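3.2 Laying out the parts on the table

The assembly considered in this section is a push-button station, the kind of small control box that is found beside a conveyor, a garage door or a workshop saw. We have selected it because it is a familiar object and because its parts must be brought together in a certain order. In the Clunance collection of bench tasks (Clegg, this volume) it is listed under "small enclosures", together with the Suvo lamp holder and the Penrose junction box. The colour of the button differs from one station to another, and in our parts list both red and green buttons are included.

In the literature on hand assembly, the table itself receives little attention. Authors report the parts and the times, but they seldom report the surface on which the parts were lying. For our purpose this omission is a difficulty. A part which is easy to find on a plain surface may be hard to find on a surface with a strong grain, and a very glossy surface gives reflections that are confused with the edges of small components. We have therefore chosen a matte tabletop in a greyish-beige colour with no pattern, and we kept a large area of it free between the parts.
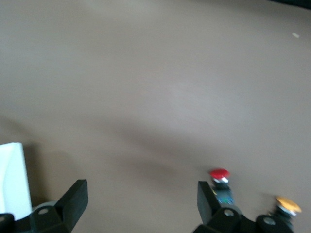 The free area has a second function. When a part is moved from the row to the place of joining, it should not pass over the other parts, as a light component may be pushed out of its position without the worker noticing. We recommend that the centre of the table is reserved for joining and one side for storage. Marjorie Clegg made the same recommendation in her notes on the Andosis workshop, where she compared a divided table with a table on which the parts were placed freely. Her notes also mention crumbs and paper fragments as a common nuisance, and we agree with her that the surface should be wiped before each session. Small debris is of no importance for a large box, but it can enter a thread or sit below a gasket.

Lighting was treated in a simple manner. A single strong lamp produces a hard shadow, and the border of such a shadow is easily taken for the border of an object. With diffuse light the shadows have soft edges and they fade gradually, so the tabletop keeps a similar tone over most of its area. The illumination was measured at the centre of the table with a value of 530 lux. We did not try to remove shadows completely, which in an ordinary workroom would be neither possible nor useful.

The loose parts are arranged in a row on the left portion of the table. At the far left is placed the enclosure, and the component with the button is brought to the middle when it is needed. We have tested also an arrangement in a half circle, but the row was preferred, as it can be restored quickly after a trial and an absent part is discovered at once.

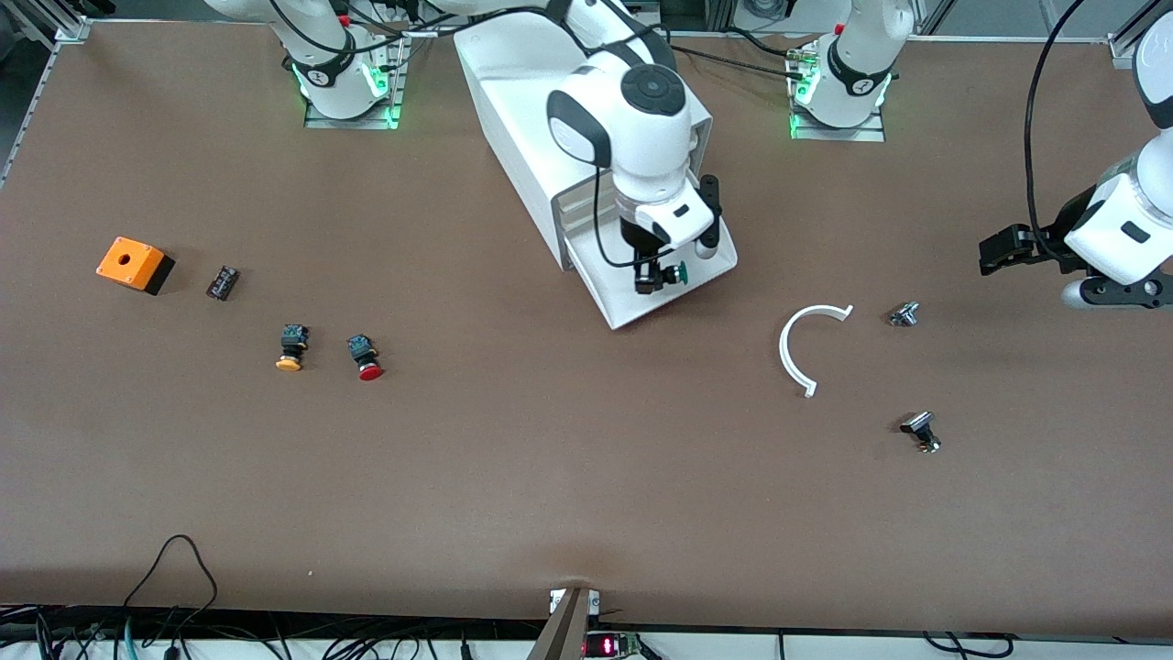

Figure 3. Table layout for the push-button station, with the row of loose parts at left and a green-topped button component over the middle of the table.

The orientation of the enclosure requires a further remark. When its top face is upward, the round hole for the button remains accessible, and the body does not have to be turned before the fitting is judged. If the enclosure lies on its side, one additional movement is needed, and this movement was the most frequent source of dropped parts in our earlier trials. In total, 1132 trials were recorded for the three objects, of which 600 concerned the push-button station. The remaining trials are discussed in the next section, where the same division of the table is applied to the lamp holder and the junction box.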